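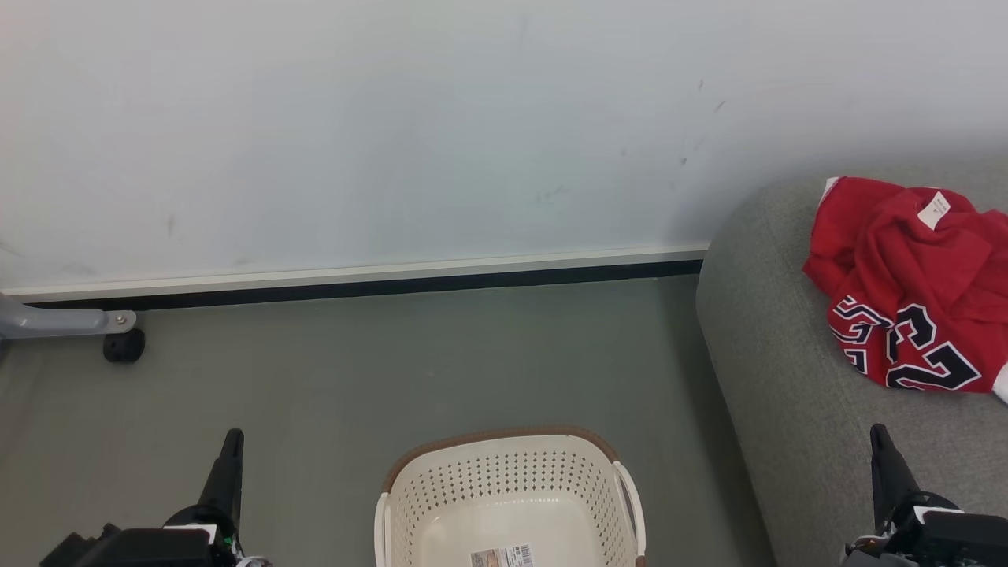

Njoroge Nyamweya wanted to know, before we had even finished setting up, why anyone would need two arms to put one shirt in one basket. It is a fair question and it took us most of a semester to answer it badly. The short version is that the assignment said two arms.

Picking Up After Ourselves: Final Report, Rarness Project Group

Group members: Hok-lam Au, Lok-yiu Mak, Balakrishnan Kandasamy, Jui-lin Lai
Written up by Lok-yiu Mak, who lost the coin toss

What we set out to do

Our class was told to pick a household chore and teach a two-armed robot to do it by demonstration. The group that went first took wiping a table. The group that went second took stacking cups. We went last, and by then all the chores with hard, well-behaved objects were gone, so we got laundry.

We cut the chore down until it looked possible. One garment lies on a sofa. One basket stands on the floor near it. The robot has to pick up the garment, carry it over, and let go of it above the basket. Folding was discussed for a few minutes at the first meeting and then never again.

We called the robot Utar. Jui-lin says the name stands for something, but the words have changed every time we asked. The program that runs the arms is called Ho, after the sound Balakrishnan made when it first compiled.

How the demonstrations work

A person moves a pair of leader arms and the robot's arms copy them. While that goes on we record the joint positions and the video, one view from up high and one from each wrist. Put enough of those recordings together and a model can be trained to guess the next move from what the cameras show.

We planned on 200 demonstrations. Each one was supposed to be short, and some of them were. The rule was that the garment had to land in a different heap each time, so between runs one of us would pick it up and drop it back on the sofa. Hok-lam turned out to have a very regular dropping style, and we had to rotate him out of that job after the model got suspiciously good at his heaps and nobody else's.

The garment is a red basketball jersey. We chose it because red shows up well against gray upholstery, and because it was the only thing anyone would lend us for a whole semester. The big black numerals outlined in white caused trouble later, and I will get to them.

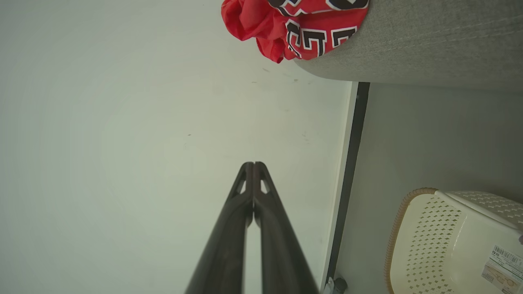 The wrist views did most of the useful work. From up high, the jersey is a red blob and the fingers cover part of it at the worst possible moment. At the wrist you get the tips, and when the arm is lined up properly you get the cloth between them. Our first model used the high view only. It would reach for the sofa with great confidence and close on air a little to the left of the shirt, then carry the air to the basket and release it. By our own scoring sheet this counted as two steps out of three.

Adding the wrist views fixed the reaching. It also roughly doubled the time it took to train, and we spent a good part of March in the lab waiting for a progress bar and eating Balakrishnan's crackers.

The trouble with cloth

A cup is the same cup when you pick it up again. A jersey is a new object every time. If the fingers close on a fold, they get a good grip. If they close on a flat part, they slide right over it and the robot goes on to the basket anyway, because in every demonstration that is what came next.

We tried three things:

First, we had the operators aim for the highest fold. This helped the most and cost nothing, which was annoying, as we had already spent two weeks on the second thing.

Second, we wrote a grip check. The fingers report how far they have closed, and if they close all the way there should be nothing in them. In practice one layer of thin jersey is very close to nothing. The check stopped the robot after plenty of good grabs and let through a few empty ones. We left it in the code, switched off, out of respect for the effort.

Third, we recorded some demonstrations where the operator missed on purpose, opened up, and tried again. I was the best at this, and I'd like it noted that skill was involved.

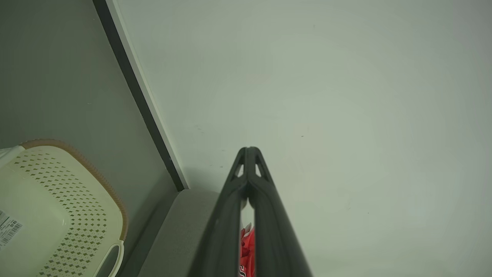
After the third change the model would sometimes go back for a second try without being told. The first time it happened Jui-lin yelled loud enough to bring in the cup-stacking group, who watched politely and then asked why it had dropped the shirt on the floor.

The numerals

Late in testing we noticed that grabs went better when the number was showing. We think the model had learned to head for the black and white print, since many of our heaps had landed with the print up. With the jersey turned so that only plain red showed, the arm hovered. It looked thoughtful, but I have read the logs and it was not thinking about anything.

We recorded 14 more demonstrations with the print tucked under. That was as many as we could manage before our lab slot ended at 5 p.m., and it helped some. A better plan would have been to use several garments from the beginning. Njoroge had suggested this in the second week and has been very gracious about it, meaning he has brought it up only at meals.

Results

For the final test we ran 23 trials with the finished model. Nobody was allowed to touch the basket, the sofa or the settings between runs, and Hok-lam was not allowed to drop the jersey. A trial counted as a success if the whole garment ended up inside the basket. Hanging over the rim was a failure, even when it looked stylish.

The robot succeeded in 7 of them. Most of the failures were missed grabs. The rest were jerseys that caught on the rim on the way in. We had hoped for better, and the demo day at Nedthorpe came at a bad time for hope. On the other hand, our first model had scored zero, so the line on our graph does go up.

As for the second arm, we had meant it to steady the basket. In the finished version it mostly waits. Njoroge would like that in the report, so it is in the report. 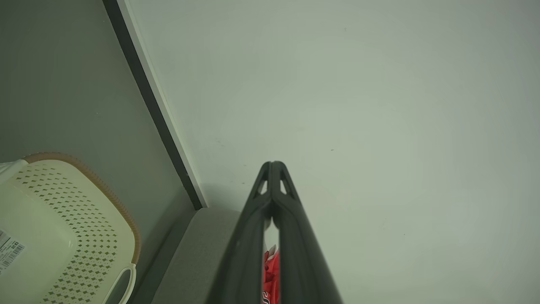 What we would tell next year's group

Start with more than one garment, and make at least one of them plain. Check your wrist views before every session, not after. One of our longest afternoons produced a full set of recordings from a wrist camera that had been bumped and was aimed much too low, and we only found out when the training run came back worse than the one before it.

Agree on what success means before you begin. We argued about rim cases for an entire evening, with sketches.

Keep the operator notes. Balakrishnan wrote one line after every demonstration, and those lines are how we caught the problem with the numerals. Most of them say "fine." The ones that don't were worth more to us than the graphs.

The code for Ho is in the class folder along with the recordings, sorted by operator. Mine are the ones with the misses.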